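I'd promised Marisol Okafor the planner would be done by the time she got back from Hamada, and she was already on the train. So there I was with cold tea and a log file, arguing with Zavo.

Zavo's our planner. I wrote most of it, which means I can't blame anyone when it sulks. It sits between Jodska (the bit that sees) and Dereck (the bit that moves the joints), and that morning it had thought up 468 ways to tidy one table and turned down every single one.
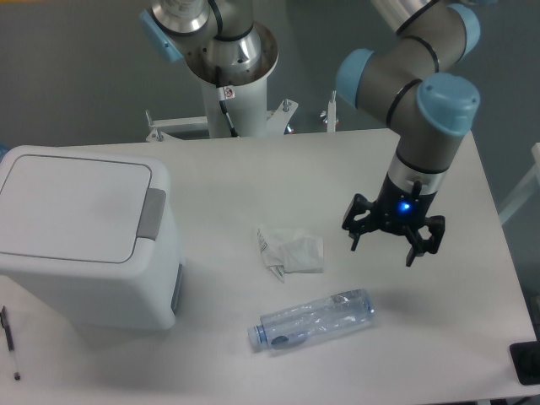

The trouble was order. Zavo wanted to grab things first and worry about the bin afterwards, and I'd never told it that a lid might matter! With the lid shut flat and a squashed bottle lying there by a crumpled wrapper, every plan it made ended in a crash on paper, so it threw the lot away and sent me a polite little message: no goal reachable. I typed something rude back. It didn't mind.

I gave it a new rule — open before you carry — and put the time limit up from 200 milliseconds to 2000, because I'm soft. Then I ran it again and watched the numbers scroll. Sixteen plans, then one, in green. Green! I said "oh, you beauty" out loud to an empty corridor.

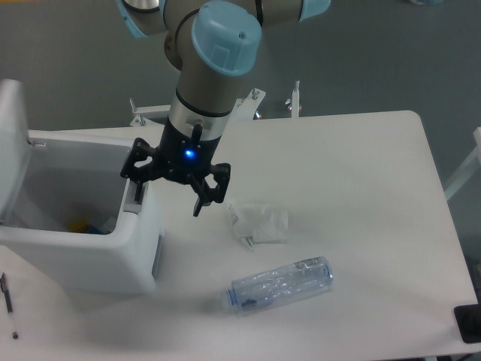 My phone buzzed. Marisol, of course, two stops away and wanting to know if she should bring cake or sympathy.

I had my thumb over the cake when Zavo put up another line, one I didn't remember writing. Lid open, it said. Shall I close it when we're finished?

I scrolled through the code twice, looking for the question. Then I wrote "yes please" and told Marisol to bring the lemon one.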